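Setting up the Grarkelell head camera kit for cleaning demos

Yatziri Mendoza, 17/04/2018

Quick guide, the one in the box skips stuff. Kit is for recording chores so a robot arm can learn them later. Mine came from Kunbridge, took 4 minutes to fit once I knew how.

1. Charge the pack first. Full charge, not "green-ish".
2. Strap on, camera over the forehead. Tighten the back, then the top.
3. Tilt down till your hands sit mid picture. Default tilt is way too high, you get wall.
4. Lock the tilt screw. Finger tight is fine.
5. Set to 60 fps, clip length on auto. Card fills fast, wipe it beforhand.
6. Do one chore per clip. Hands in, do it, hands out. No chatting.

Check a test clip before you record 700 of them. I didnt. Lost an afternoon.

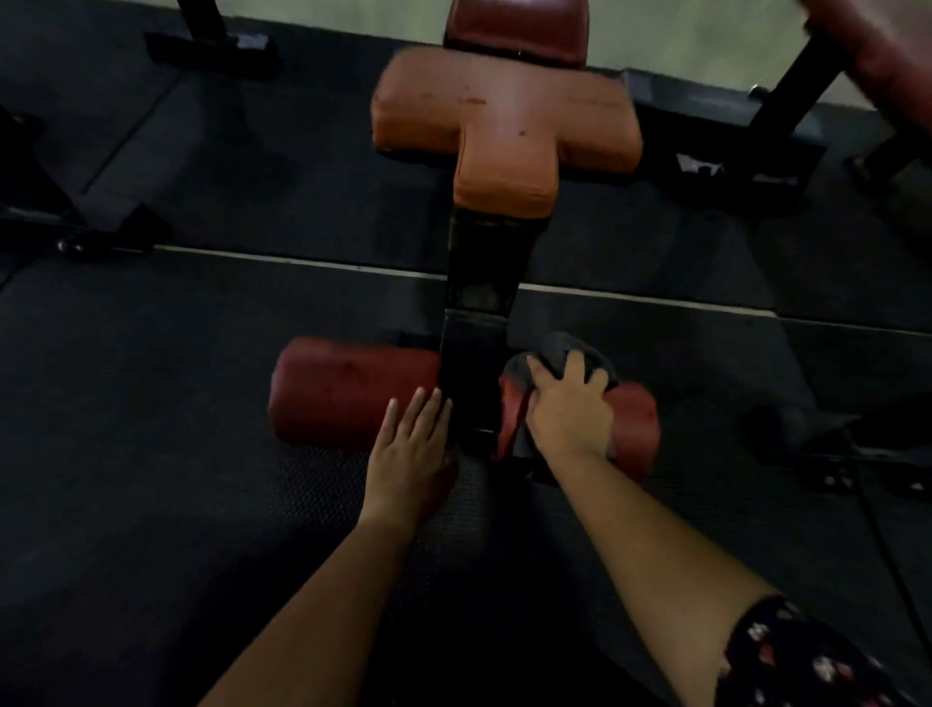 Tilt is the setting to get right for gym gear, you work low and lean over a lot. Wiping the red roller pad on a bench, you want both hands showing, the one with the cloth and the one resting on the black frame. If the resting hand drops out, tilt down one more notch and redo. Dark cloth on dark mats can be hard to pick out, try a lighter one.

Export with the Clindberg app. Use the cable, wifi is slow.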